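Ticket 2174 - Sim cell, pick station: grip closes too far on potato, wrist view too dark
Queue: Paledix cell support
Opened by: Wubit Gebru
Assigned: Robel Seyoum
Status: reopened, see end
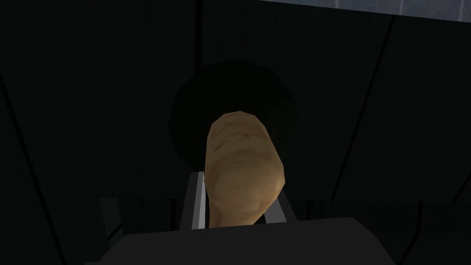
Opened Sep 18, 2018

Wubit: Sim cell again. Gripper closes on the potato, gets a hold, then about a second later the fingers start creeping inward and the mesh jitters. Sometimes it drops. Sometimes it shoots out sideways and ends up under the counter. Started after the Prutlow asset update, I think. Onions fine. Haven't tried carrots. Also the wrist view is so dark the detector loses the object half the time. Can somebody look today, need the cell for the overnight batch.

Robel: Which controller build? And is it force mode or position mode?

Wubit: Force. Build is whatever was on the machine Monday's image, sorry, the January image. Never got updated I guess.

Robel: OK so that's old. Leave it for now, one thing at a time.

Robel: Checked so far
- finger joint limits, ok
- finger pads collision shapes, ok, both sides match
- contact offset, default
- potato mass. Was 39. Thirty nine kilos!! Import took grams for kg somewhere and somebody patched it by hand, wrong
- friction on potato material, blank, so falling back to scene default

Set mass to something sane, reran. No more shooting out sideways. Still creeps.

Nahom: Creep is probaly the collision mesh. Visual mesh and collision mesh on the new potato aren't the same shape, the tapered end is skinnier in collision. If you pick low you close on air for a bit then hit it hard. Turn on collision draw and you'll see it.

Robel: Yep. Confirmed. Narrow end is way off. Regenerated the hull from the visual mesh, saved as potato_b. Don't overwrite the old one, Ibsa has tests pointing at it.

Ibsa: I do, thanks. Will move them over this week.

Robel: Ran 20 picks with potato_b, same start pose, low grasp. No drops. One with visible jitter at lift, settled by itself. Grip force limit was also at the Baumgartner preset, too high for this, brought it down to 20 N. Wrote it in the cell config with a comment so please don't reset to preset.

Wubit: Great. And the lighting?

Robel: Separate thing. Key light in the cabinet area was parented to the old counter asset, went away with it. Put a new area light over the station. Detector picks up the dark round object now too, before it was black on black. Exposure left alone.

Teresa: Pls don't change exposure, Distness is comparing against our old renders and they'll complain. Light is fine, I'll tell them.

Wubit: Overnight batch started. Closing.

Wubit: Reopening. Batch ran through, picks ok, but after a reset the potato sometimes spawns a bit inside the counter top and pops up. Only potato_b. Origin moved when the hull was rebuilt?

Robel: Likely. Origin is at the hull center now, old one was at the base. Will fix the spawn height in the reset script, not the asset. Until then add the offset by hand before a run, value is in the cell notes. Controller update still to do after that, keeping this one open for both.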